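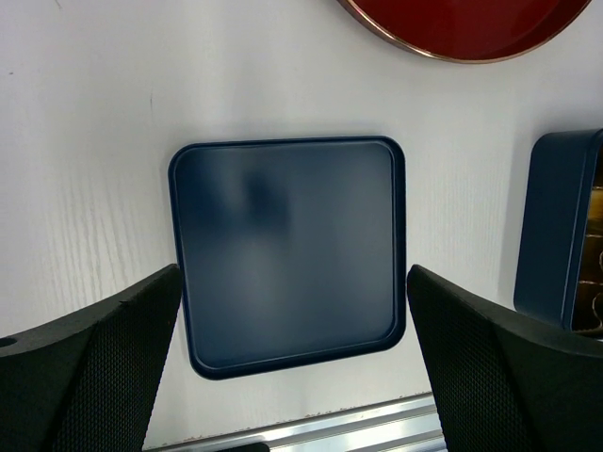
Section 2. Setting up your first habit plan

Read section 1 first if you skipped it. You need an account and the Plendlow app on your phone. Tablet works too, menus are in a different spot though. Updated 2019-08-20, older screens may look a little off.

Before you start

Pick one habit. One. Drinking water, going to bed on time, not checking mail before breakfast, whatever. You can add more later, see Adding a second habit. People who load up a whole new personality on day one usually switch off the reminders by the weekend.

Have in mind a thing you already do every day without thinking. Brushing teeth, starting the coffee. We call it the anchor.

Making the plan

1. Open Plendlow, tap New Plan. If it asks about importing from Dumlao, say No for now. Import is covered in the back of the manual.

2. Type the habit in plain words. Short. "Walk to the corner" is good. "Become a person who moves more" won't be accepted, the field wants a verb you can finish.

3. Choose your anchor from the list or type your own. Must be something that happens on bad days too.

4. Set the size. Start with Tiny. Yes even if you feel great today. The other sizes unlock when you've logged a few days in a row.

5. Tap Prompts. There are 104 of them built in, and the app picks one each morning. Swipe left on any you can't stand and it wont come back.

6. Set the reminder time. A few minutes after the anchor, not at the same moment - your hands are full then.

7. Save. Wait for the green check mark before closing.

Note: if the check mark doesn't show and you get code 406, the habit name has a symbol in it the app can't read. Usually an emoji. Take it out, save again. Nothing else is lost.

Caution: don't set the reminder volume to High if you share a bedroom. The Balla tone is meant to be noticed.

Picking a reward

Optional but most people like it. Rewards go right after the habit, same minute if possible. A song, a stretch, crossing it off on paper. Food is ok, keep it small. Don't use a reward you'd have anyway, it stops working pretty fast.

Tap Reward, type it in, tap Attach. To change it later hold down on the name until it wiggles.
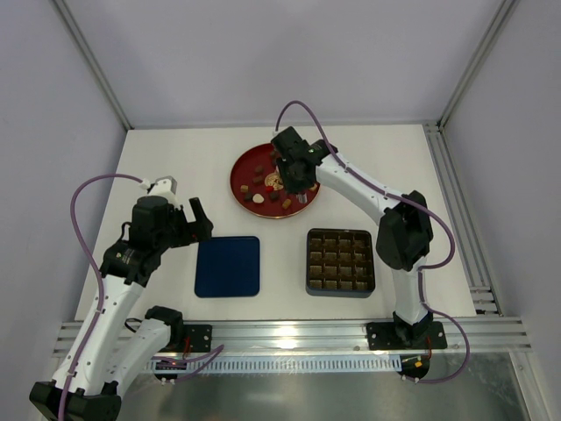

One user wrote to us that the reward step did nothing for her until she quit saving it for the evening. By then she'd forgotten what it was for, she said, and could we please put that in the manual in bigger letters. We don't have bigger letters. But she is right, so again: same minute if you can.

When you miss a day

You will. The plan doesn't reset and the streak pauses. Next morning the app asks what got in the way, with a short list of answers. Pick the closest one. Don't write an essay in the Other box, it only keeps the first line.

Miss 2 days running and the size drops back to Tiny by itself. Not a punishment. You can turn it off under Plan > Drop Back but we'd leave it on for the first month at least.

Caution: do not delete the plan and start over to get a clean chart. Deleting wipes the history and we can't get it back for you.

Sharing with a partner

1. Open the plan, tap Zekia (the little speech bubble).
2. Enter your partner's email. They need thier own account.
3. Choose what they see. Done / Not done is the default. Notes are private unless you check the box.

Partners can send a nudge once a day. They can't edit anything. If the nudges get on your nerves, Mute lasts until you un-mute, and the other person isn't told.

Adding a second habit

Wait until the first one feels boring. Then New Plan, same steps as before, different anchor. Same anchor for both is allowed but the reminders pile up and you'll end up dismissing both - seen it a lot.

Trouble with reminders not showing up at all: check phone settings first, then section 5.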